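4. 손가락 점검과 작업면 기준

본 절은 Bernex 절차서 중 그리퍼 점검 항목만 다룬다. 나머지(비상정지, 작업영역 표시)는 3절 참조. 초안은 Duangjai Rungrueang 작성, Zonville 현장 의견 반영해서 두 차례 고침.

기존 절차의 문제는 단순하다. "그리퍼 상태 양호" 한 줄. 작업자마다 양호의 뜻이 달랐다. 303회 시행 기록 중 손가락 표면 상태가 적힌 것은 170회뿐이고, 나머지는 빈칸. 사후에 원인 분석이 안 된다. 힘 제어 쪽 오류인지 접촉면 오염인지 구분할 근거가 없음.

개정안에서는 시행 전 점검을 4개 항목으로 나눈다. 손가락 안쪽 접촉면의 마모, 이물질 부착, 닫힘 자세에서의 끝단 정렬, 작업면 잔여물. 각 항목은 손목 카메라 영상으로 확인하고 정지 영상 한 장을 기록에 붙인다. 판정은 적합/부적합/보류. 보류가 나오면 다른 사람이 다시 본다. 같은 사람이 재판정하는건 인정하지 않음. 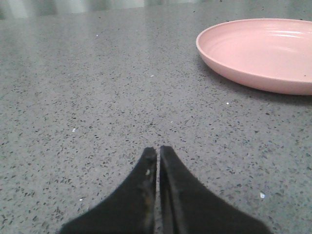
그림 3. 손목 카메라로 본 그리퍼. 왼쪽 손가락 안쪽 가장자리에 옅은 얼룩, 상판 위에 흰 알갱이. 오른쪽 위는 분홍색 접시.

점검 기록은 누가 보관해야 하는가? 시험을 수행한 기관이 원본을 보관하고, 장비 공급사에는 부적합 판정이 난 건의 사본만 보낸다.

그림 3과 같은 경우 개정안의 판정은 보류다. 얼룩이 긁힌 자국인지 묻은 것인지 영상만으로는 확정할 수 없다. 마른 천으로 한 번 닦고 재촬영, 그대로 남으면 마모 항목으로 옮겨 적는다. 닦기 전 영상을 지우면 안된다. 상판의 알갱이는 별도 항목이므로 손가락 판정과 섞지 말 것. 초기 기록에서 이 둘을 합쳐 "오염"으로 적은 사례가 9건 있었고 전부 재분류가 필요했다.

작업면 기준도 따로 둔다. 무늬가 있는 상판은 잔여물이 무늬에 묻혀 잘 안 보인다. 반사광이 생기는 구역은 조명을 바꾸어 한 장 더 찍는다. 식기를 다루는 과제라면 식기 밑면까지 확인. Aasen 측은 촬영 두 번이 과하다는 의견이었으나 반영하지 않았다. 시간 부담은 인정한다.

적용 범위는 두 손가락 평행 그리퍼로 한정. 흡착식은 접촉면 정의부터 달라서 제외했고 Genar 시험 라인에서 7월 이후 따로 검토할 예정이다. 손가락 교체 주기의 정량 기준은 아직 없다. 현재는 마모 항목에서 부적합이 나오면 교체한다고만 되어있다. 표면 재질별 허용치는 자료가 더 모인 뒤에 정하기로 하고, 그 전까지는 점검표 비고란에 재질을 반드시 기입한다.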